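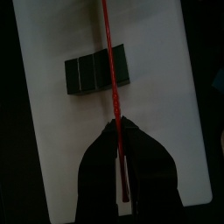 09/10/2018, evening

Read the Porley note again on the way home and liked it less than I did in March. The claim is that a two-arm policy trained on 200 demonstrations, with the objects shuffled between them, does as well on things it has never met as on the things it was taught. They call this transfer. I call it a number in a table until somebody shows me what went into the table. Valentin Brunner thinks I'm being sour. He may be right, I slept badly and the coffee machine is still broken.

What bothers me is the scoring. A trial counts as a success if the grippers end up on the object and stay on it for 2 seconds. That's all. Nothing about where on the object, nothing about which way round it is, nothing about whether you could do a single useful thing with it from there. You could pass that test with a pair of barbecue tongs and a bit of luck. And the holding time is measured by the same software that runs the arms, so it marks its own homework. I said so at lunch. Valentin said every lab does it. Fine, then every lab has the same problem.

Jestix, our own version, has the same score built in because we copied it. I complained about that at the time too, though not loudly enough, and it's in my notes from March with a question mark next to it. Tomorrow I'd like to take it out and put in something a person can judge from the recordings.

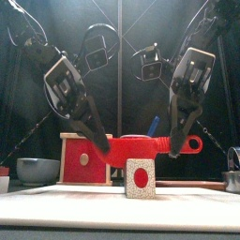

My real quarrel is with the word "clutter." The note says the method copes with clutter and then never says how much or what kind. Ours is at least stuff that gets in the way: the speckled cube stands right in front of the big red piece, the box with the round knob is up against it on the left, and there's a blue marker poking up behind. A side view loses part of the red thing behind the cube, so if a policy leaned on that view alone I'd want to know what it thinks is back there. Thaweesak's reply to my email says clutter means "more than one object present." By that standard my desk drawer is a benchmark.

I ran the numbers again after dinner. With 30 trials per condition the gap between Porley's two best settings is 4 successes. Four! I wouldn't bet my lunch on that. Shuffle the order, change the person resetting the table, and I'd expect it to move by as much again. There's no mention of who did the resetting or whether they knew which setting was running. I know how I put things back when I want a run to go well. I nudge. Everybody nudges.

Valentin's answer is that the effect shows up in both of their tables, so it must be real. But the second table uses the same trained model as the first, so it's the same dice read twice. We went back and forth on this until the building lights went off and then a bit more in the parking lot. He did give me one point, that training the model over again from a fresh start would settle it. He won't give me the arm time to do it. Anden has the setup booked solid and he doesn't want to ask them.
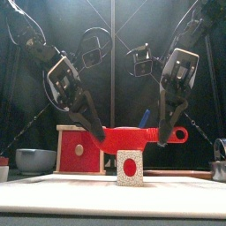

Suppose I do get to rewrite the score. I'd want the grasp location written down by hand for every trial, by someone who hasn't seen the settings. Two contacts shouldn't be worth the same just because both are contacts. Take the red piece: the right gripper has its fingers closed around it just left of the ring, which I'd call a grasp, while the left one has a fingertip pressed against the flared end, and I would not call that a grasp at all. Under the Porley rule the pair goes down as a success if neither slips. Under mine it would be one hold and one push. Maybe the push is fine for what they want. Then they should say what they want.

I should be fair and write down what would change my mind. Fresh training runs, at least a few. A blind resetter. Objects picked by someone outside the group, and the failures printed next to the successes. If the gap survives that, I'll buy Valentin dinner and say so in front of people.

Left to do: reply to Thaweesak (politely), pull the old Jestix logs before they get wiped, ask Anden about arm time myself and see what happens. Also call about the coffee machine.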